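Home Notebook Protocols Bench bookings Log out

16/02/2022

Bench 2, two-arm teleop, cup task. Me driving, Chi-keung Cheung on the logging side until lunch.

Leaders recalibrated first thing. Left leader had drifted again at the wrist, same joint as before, so re-zeroed it and did the square-tracing check twice. Fine both times. Right leader no drift but the trigger spring is getting soft and you have to push the fingers open yourself at the end of a grasp. Have asked Drumance for a spare, no answer yet. If it goes completely, swap in the one from bench 4 and write it on the board.

Task is the nesting one: blue cup into yellow cup, let go, both arms back to rest. Prompt text is fixed now, please don't change the wording between sessions, Brallex treats every variant as a new task and I spent half of last week merging them by hand.

Target for the whole set is 3000 demos. Got 100 in today, 22 of those thrown out. Reasons as far as I wrote them down: dropped cup, arms touching, me forgetting to press stop and recording myself drinking tea (well, recording the arms doing nothing). A few where the grasp was ok but I dithered over the rim for ages. Chucked those as well, don't want it learning to dither.

Notes on driving, mostly for whoever takes over:

- go in low and slow on the cups. Coming down fast with these pointed fingers just pushes the rim away and you end up chasing it
- yellow one: handle gets in the way. Grasp by the wall, keep the handle clear of the fingers. Tried picking it up by the handle for a few goes, it swings, not worth it
- keep the other arm up and out of the way until it is needed. I keep parking it right over the middle and then it's filling the top of the wrist view
- pause for a beat before you let go. Chi-keung's demos all have this and they replay much better than mine

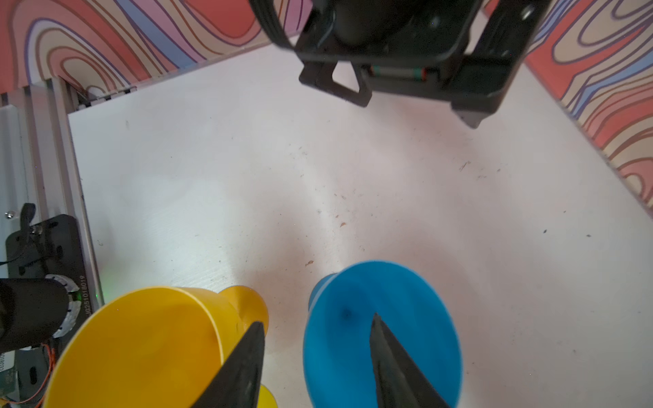 Second half of the morning went on cups lying over, which we had hardly any of. Much harder to drive. The trick (his, not mine) is to get one finger inside the mouth first and close onto the wall, then roll the wrist to bring it upright before lifting. If you lift first it twists in the grip and comes up at whatever angle it fancies. My sucess rate on these was poor to begin with, better by the end. Left the early ones marked "messy" instead of deleting, might want them as recovery examples.

Latency. Felt sticky after the restart, like driving through treacle. Chi-keung found the Comov viewer was open on the logging machine and pulling full-size video from every camera. Closed it, fine again. So: viewer shut while recording. Check the first few frames afterwards instead.

Replay test before lunch. Played one good demo back open loop with the cups put on the tape marks. Got the grasp, missed the drop, cup landed on the rim and tipped off. Expected really, open loop has no idea if the cup is slightly off. Did it again with the marks redone and it nested properly. Not reading anything into two goes.

Old July policy (the one trained on 625 demos) loaded in the afternoon for comparison. Reaches for the cup happily, then stalls just above it, opens, closes, opens. I think that's my own hesitating coming back at me. Chi-keung reckons it's the wrist exposure, the white board blows out in the middle when the lamp is on. Could be both. Will try a short run with the lamp turned down and see if the stall changes, before anyone starts retraining things.

Also table wants wiping, crumbs and bits all over it. Do it between sets and not halfway through one, so the background is the same accross a set.

To do
- spare trigger spring, chase Drumance
- lamp test, same policy, same start positions
- move the good ones over to the Chien drive, it's nearly full so clear the old drawer task first (ask before deleting!!)
- more lying-down starts, both cups
- swap drivers, too much of this set is me

Wrist sore. Stopping there, arms parked and powered off, leaders left on their stands.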